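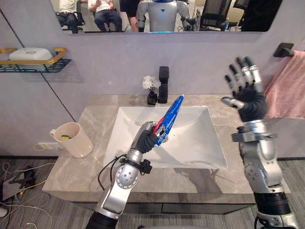
Matúš Vaněk asked, at the close of the previous lecture, why a hand that has been told to stop should go on squeezing, and whether the operator had simply pressed the wrong button. The second part can be dealt with quickly. The operator pressed the correct button, and the button did what its label said. The first part takes up most of these notes.

# Lecture 13: Stale commands and the meaning of "stop"

Tasurora School of Engineering
Unit: Safe Operation of Service Robots
Notes revised 11/11/2022

## 1. Purpose of the lecture

Students have now covered guarding, emergency stop circuits and risk assessment for fixed industrial arms. The present lecture applies the same ideas to a two-armed machine working in a domestic setting, where soft objects are handled and people may be present in the same room. The case studied is the grip fault recorded on the Dravudness bathroom task. No person was hurt. The fault is taught because each part of the system passed its own tests, and the failure lay in what happened between them.

By the end of the lecture students should be able to:

- distinguish between a stop that removes motion and a stop that removes force;
- explain what a watchdog timer does and where it must be placed;
- read a short extract from an event log and put the events in order;
- write a stop requirement for a gripping device that can be tested.

## 2. The task

The work is done at a bathroom vanity with a wide, shallow basin set into the countertop. One hand grips the tube and presents it over the basin while the other is kept open and clear until it is needed. In the starting posture for the exercises below, the left hand is the gripping hand and the right is raised above the right side of the countertop.

A tube is an awkward object. It is stiff at the crimped end and yields in the middle, and its resistance to the fingers changes as the contents move. A controller that closes until it meets a fixed position will crush a full tube and drop an empty one. The Dravudness machine therefore used a force target. The fingers closed until the measured force matched a value sent by the task program, and the program sent a new value many times a second.

Three pieces of software matter for this case:

| Name | Role |
|---|---|
| Mikuš | Task program. Decides what each arm and hand should do. |
| Jiritz | Hand controller. Turns a force target into finger movement. |
| Arm controller | Moves the arm joints. Monitors its own link to Mikuš. |

Jiritz and the arm controller received their commands over separate links. This was a reasonable choice when it was made, as it kept heavy traffic from the hands away from the arms.

## 3. Sequence of events

The log for the session runs to 3,384 lines. Most are routine and have been left out. The remaining events are set out below, with time counted in seconds from the loss of the hand link.

| Time (s) | Event |
|---|---|
| –2 | Mikuš raises the left-hand force target to begin the squeeze |
| 0 | Hand link lost. Jiritz keeps the last target received |
| 4 | Arm controller still healthy. Left arm continues its planned path |
| 9 | Operator sees the tube deforming and presses the pendant stop |
| 9 | Arms halt. Joint brakes engage |
| 9 to 17 | Left hand continues to apply the last force target |
| 17 | Hand power switched off at the bench. Fingers relax |

Two points should be noted in the record. The arms responded to the pendant stop exactly as specified. The hand did not respond at all, as the pendant stop reached the hand only by way of Mikuš, and the link from Mikuš to Jiritz had already gone.

The tube split along its side. Paste was found on the fingers and in the basin. The glove over the gripping fingers was removed, inspected and replaced as a precaution.

## 4. Analysis

### 4.1 Immediate cause

The immediate cause was a connector that had worked partly loose on the hand link. It was found by pulling gently on each cable in turn with the machine isolated. The arm in question carried its cable in a loop along the outside of the forearm, held at one point. Bending of the wrist put a small load on the connector with each movement, and the connector had no latch.

It would be easy to end the investigation at this point. A new connector was fitted and the fault did not return. Students are reminded that a cause which can be fixed with a part is seldom the only one, and the assessor will expect more than "loose cable" in a written answer.

### 4.2 Missing watchdog

A watchdog is a timer that must be reset regularly by a healthy signal. If the signal fails to arrive, the timer runs out and the device moves to a safe state by itself. The arm controller had one. Jiritz did not. Its designers had assumed that a hand without fresh commands should hold still, so that an object would not be dropped during a brief loss of the link.

Holding *still* and holding *force* are different behaviours. With a rigid cup the difference is small: the fingers press, the cup does not move, and the fingers do not move either. With a soft tube the fingers follow the object inward as it gives way. The hand was never still, although it was obeying a constant command.

### 4.3 The word "stop"

The pendant was labelled STOP. The operating instructions stated that the button "stops the robot". The risk assessment listed the button as the control measure for crushing by the hands. None of these documents said whether the grip was to be held, frozen or released.

There is no single correct answer. Consider the following:

1. The hand holds a soft tube over a basin. Release does little harm.
2. The hand holds a glass over a tiled floor. Release creates a new hazard.
3. The hand has closed on a person's finger. Release is needed at once.

A stop function has to be chosen with all three in mind. In the Dravudness case the agreed change was to freeze finger position on loss of signal, limit the force that could be applied in the frozen state, and provide a separate release control within reach of any person near the hands. The last item was argued over at length. Some members of the review held that a second button would slow the operator down in an emergency. The review kept it, and required that both be practised.

### 4.4 Contributing conditions

The following matters did not cause the fault. They would have made a worse outcome more likely, and the review listed them for correction.

**Electrical equipment near the basin.** A power strip lying at the back edge of a countertop, as at the left of the vanity, should be treated as being within splash distance. It should be moved off the counter before any work with running water, whether or not water is planned for the session. The supply must be protected by a residual current device, tested before use.

**Cables on the floor.** Loose cables beside the machine are a trip hazard for anyone walking quickly towards a switch. The operator in this case had to reach the bench supply by hand. Cables should be run along a wall or under a cover.

**People in the room.** The people seated behind the machine can be seen in the mirror. Persons who are not operating the machine must remain outside the marked reach of both arms, and must be told before the session who holds the pendant. A mirror is not an approved means of watching the area behind the robot. Its view depends on where the operator stands.

## 5. Writing the requirement

The original requirement read:

> The robot shall stop safely when the stop button is pressed.

It cannot be tested, as neither "stop" nor "safely" has been given a meaning. A revised version is offered as a starting point:

> On operation of the pendant stop, or on loss of valid commands for longer than the permitted interval, each hand shall cease closing, shall hold its finger position, and shall not exceed the stated holding force. This function shall not depend on the task program.

The final sentence carries the most weight. Had it been present, the route of the pendant signal through Mikuš would have been rejected at the design review.

The permitted interval has been left blank on purpose. It depends on closing speed and on the softness of the object, and students will work it out in the tutorial – a value copied from the arm controller will not be accepted.

## 6. Before the laboratory session

The following rules apply to all groups using the two-armed machine.

- Complete the isolation check and have it signed before touching either hand.
- Pull-test the connectors on both hand links.
- Unplug the hand link once, with a foam block in the grip, and confirm that the fingers cease closing. Repeat for the other hand.
- Operate the release control with the hand loaded. Each member of the group must do this in person.
- Do not place fingers inside the grip while the hand is powered, including to straighten a glove or adjust an object.
- Report any unexpected movement, however small, and leave the machine as it is until it has been looked at.

Groups that skip the unplugging test will be asked to leave the laboratory and book a new time.

## 7. Tutorial work

1. Redraw the signal path from the pendant to the fingers, first as it stood at the time of the fault and then with the hand stop made independent of Mikuš.
2. Using the table in section 3, state how long the hand went on applying force after the stop was pressed. Explain what a watchdog in Jiritz would have changed, and at what point in the sequence.
3. The right hand was open throughout. Decide whether it should have been treated as a hazard after the stop, and give grounds for the decision.
4. Write a stop requirement for a hand that carries a cup of hot liquid. Say what your wording would do in the third situation in section 4.3.

Answers to items 1 and 2 are to be brought on paper. Items 3 and 4 will be discussed in groups and need only brief notes. The full log may be read in the unit office but may not be copied, and the second reading for Lecture 14 has been moved to March.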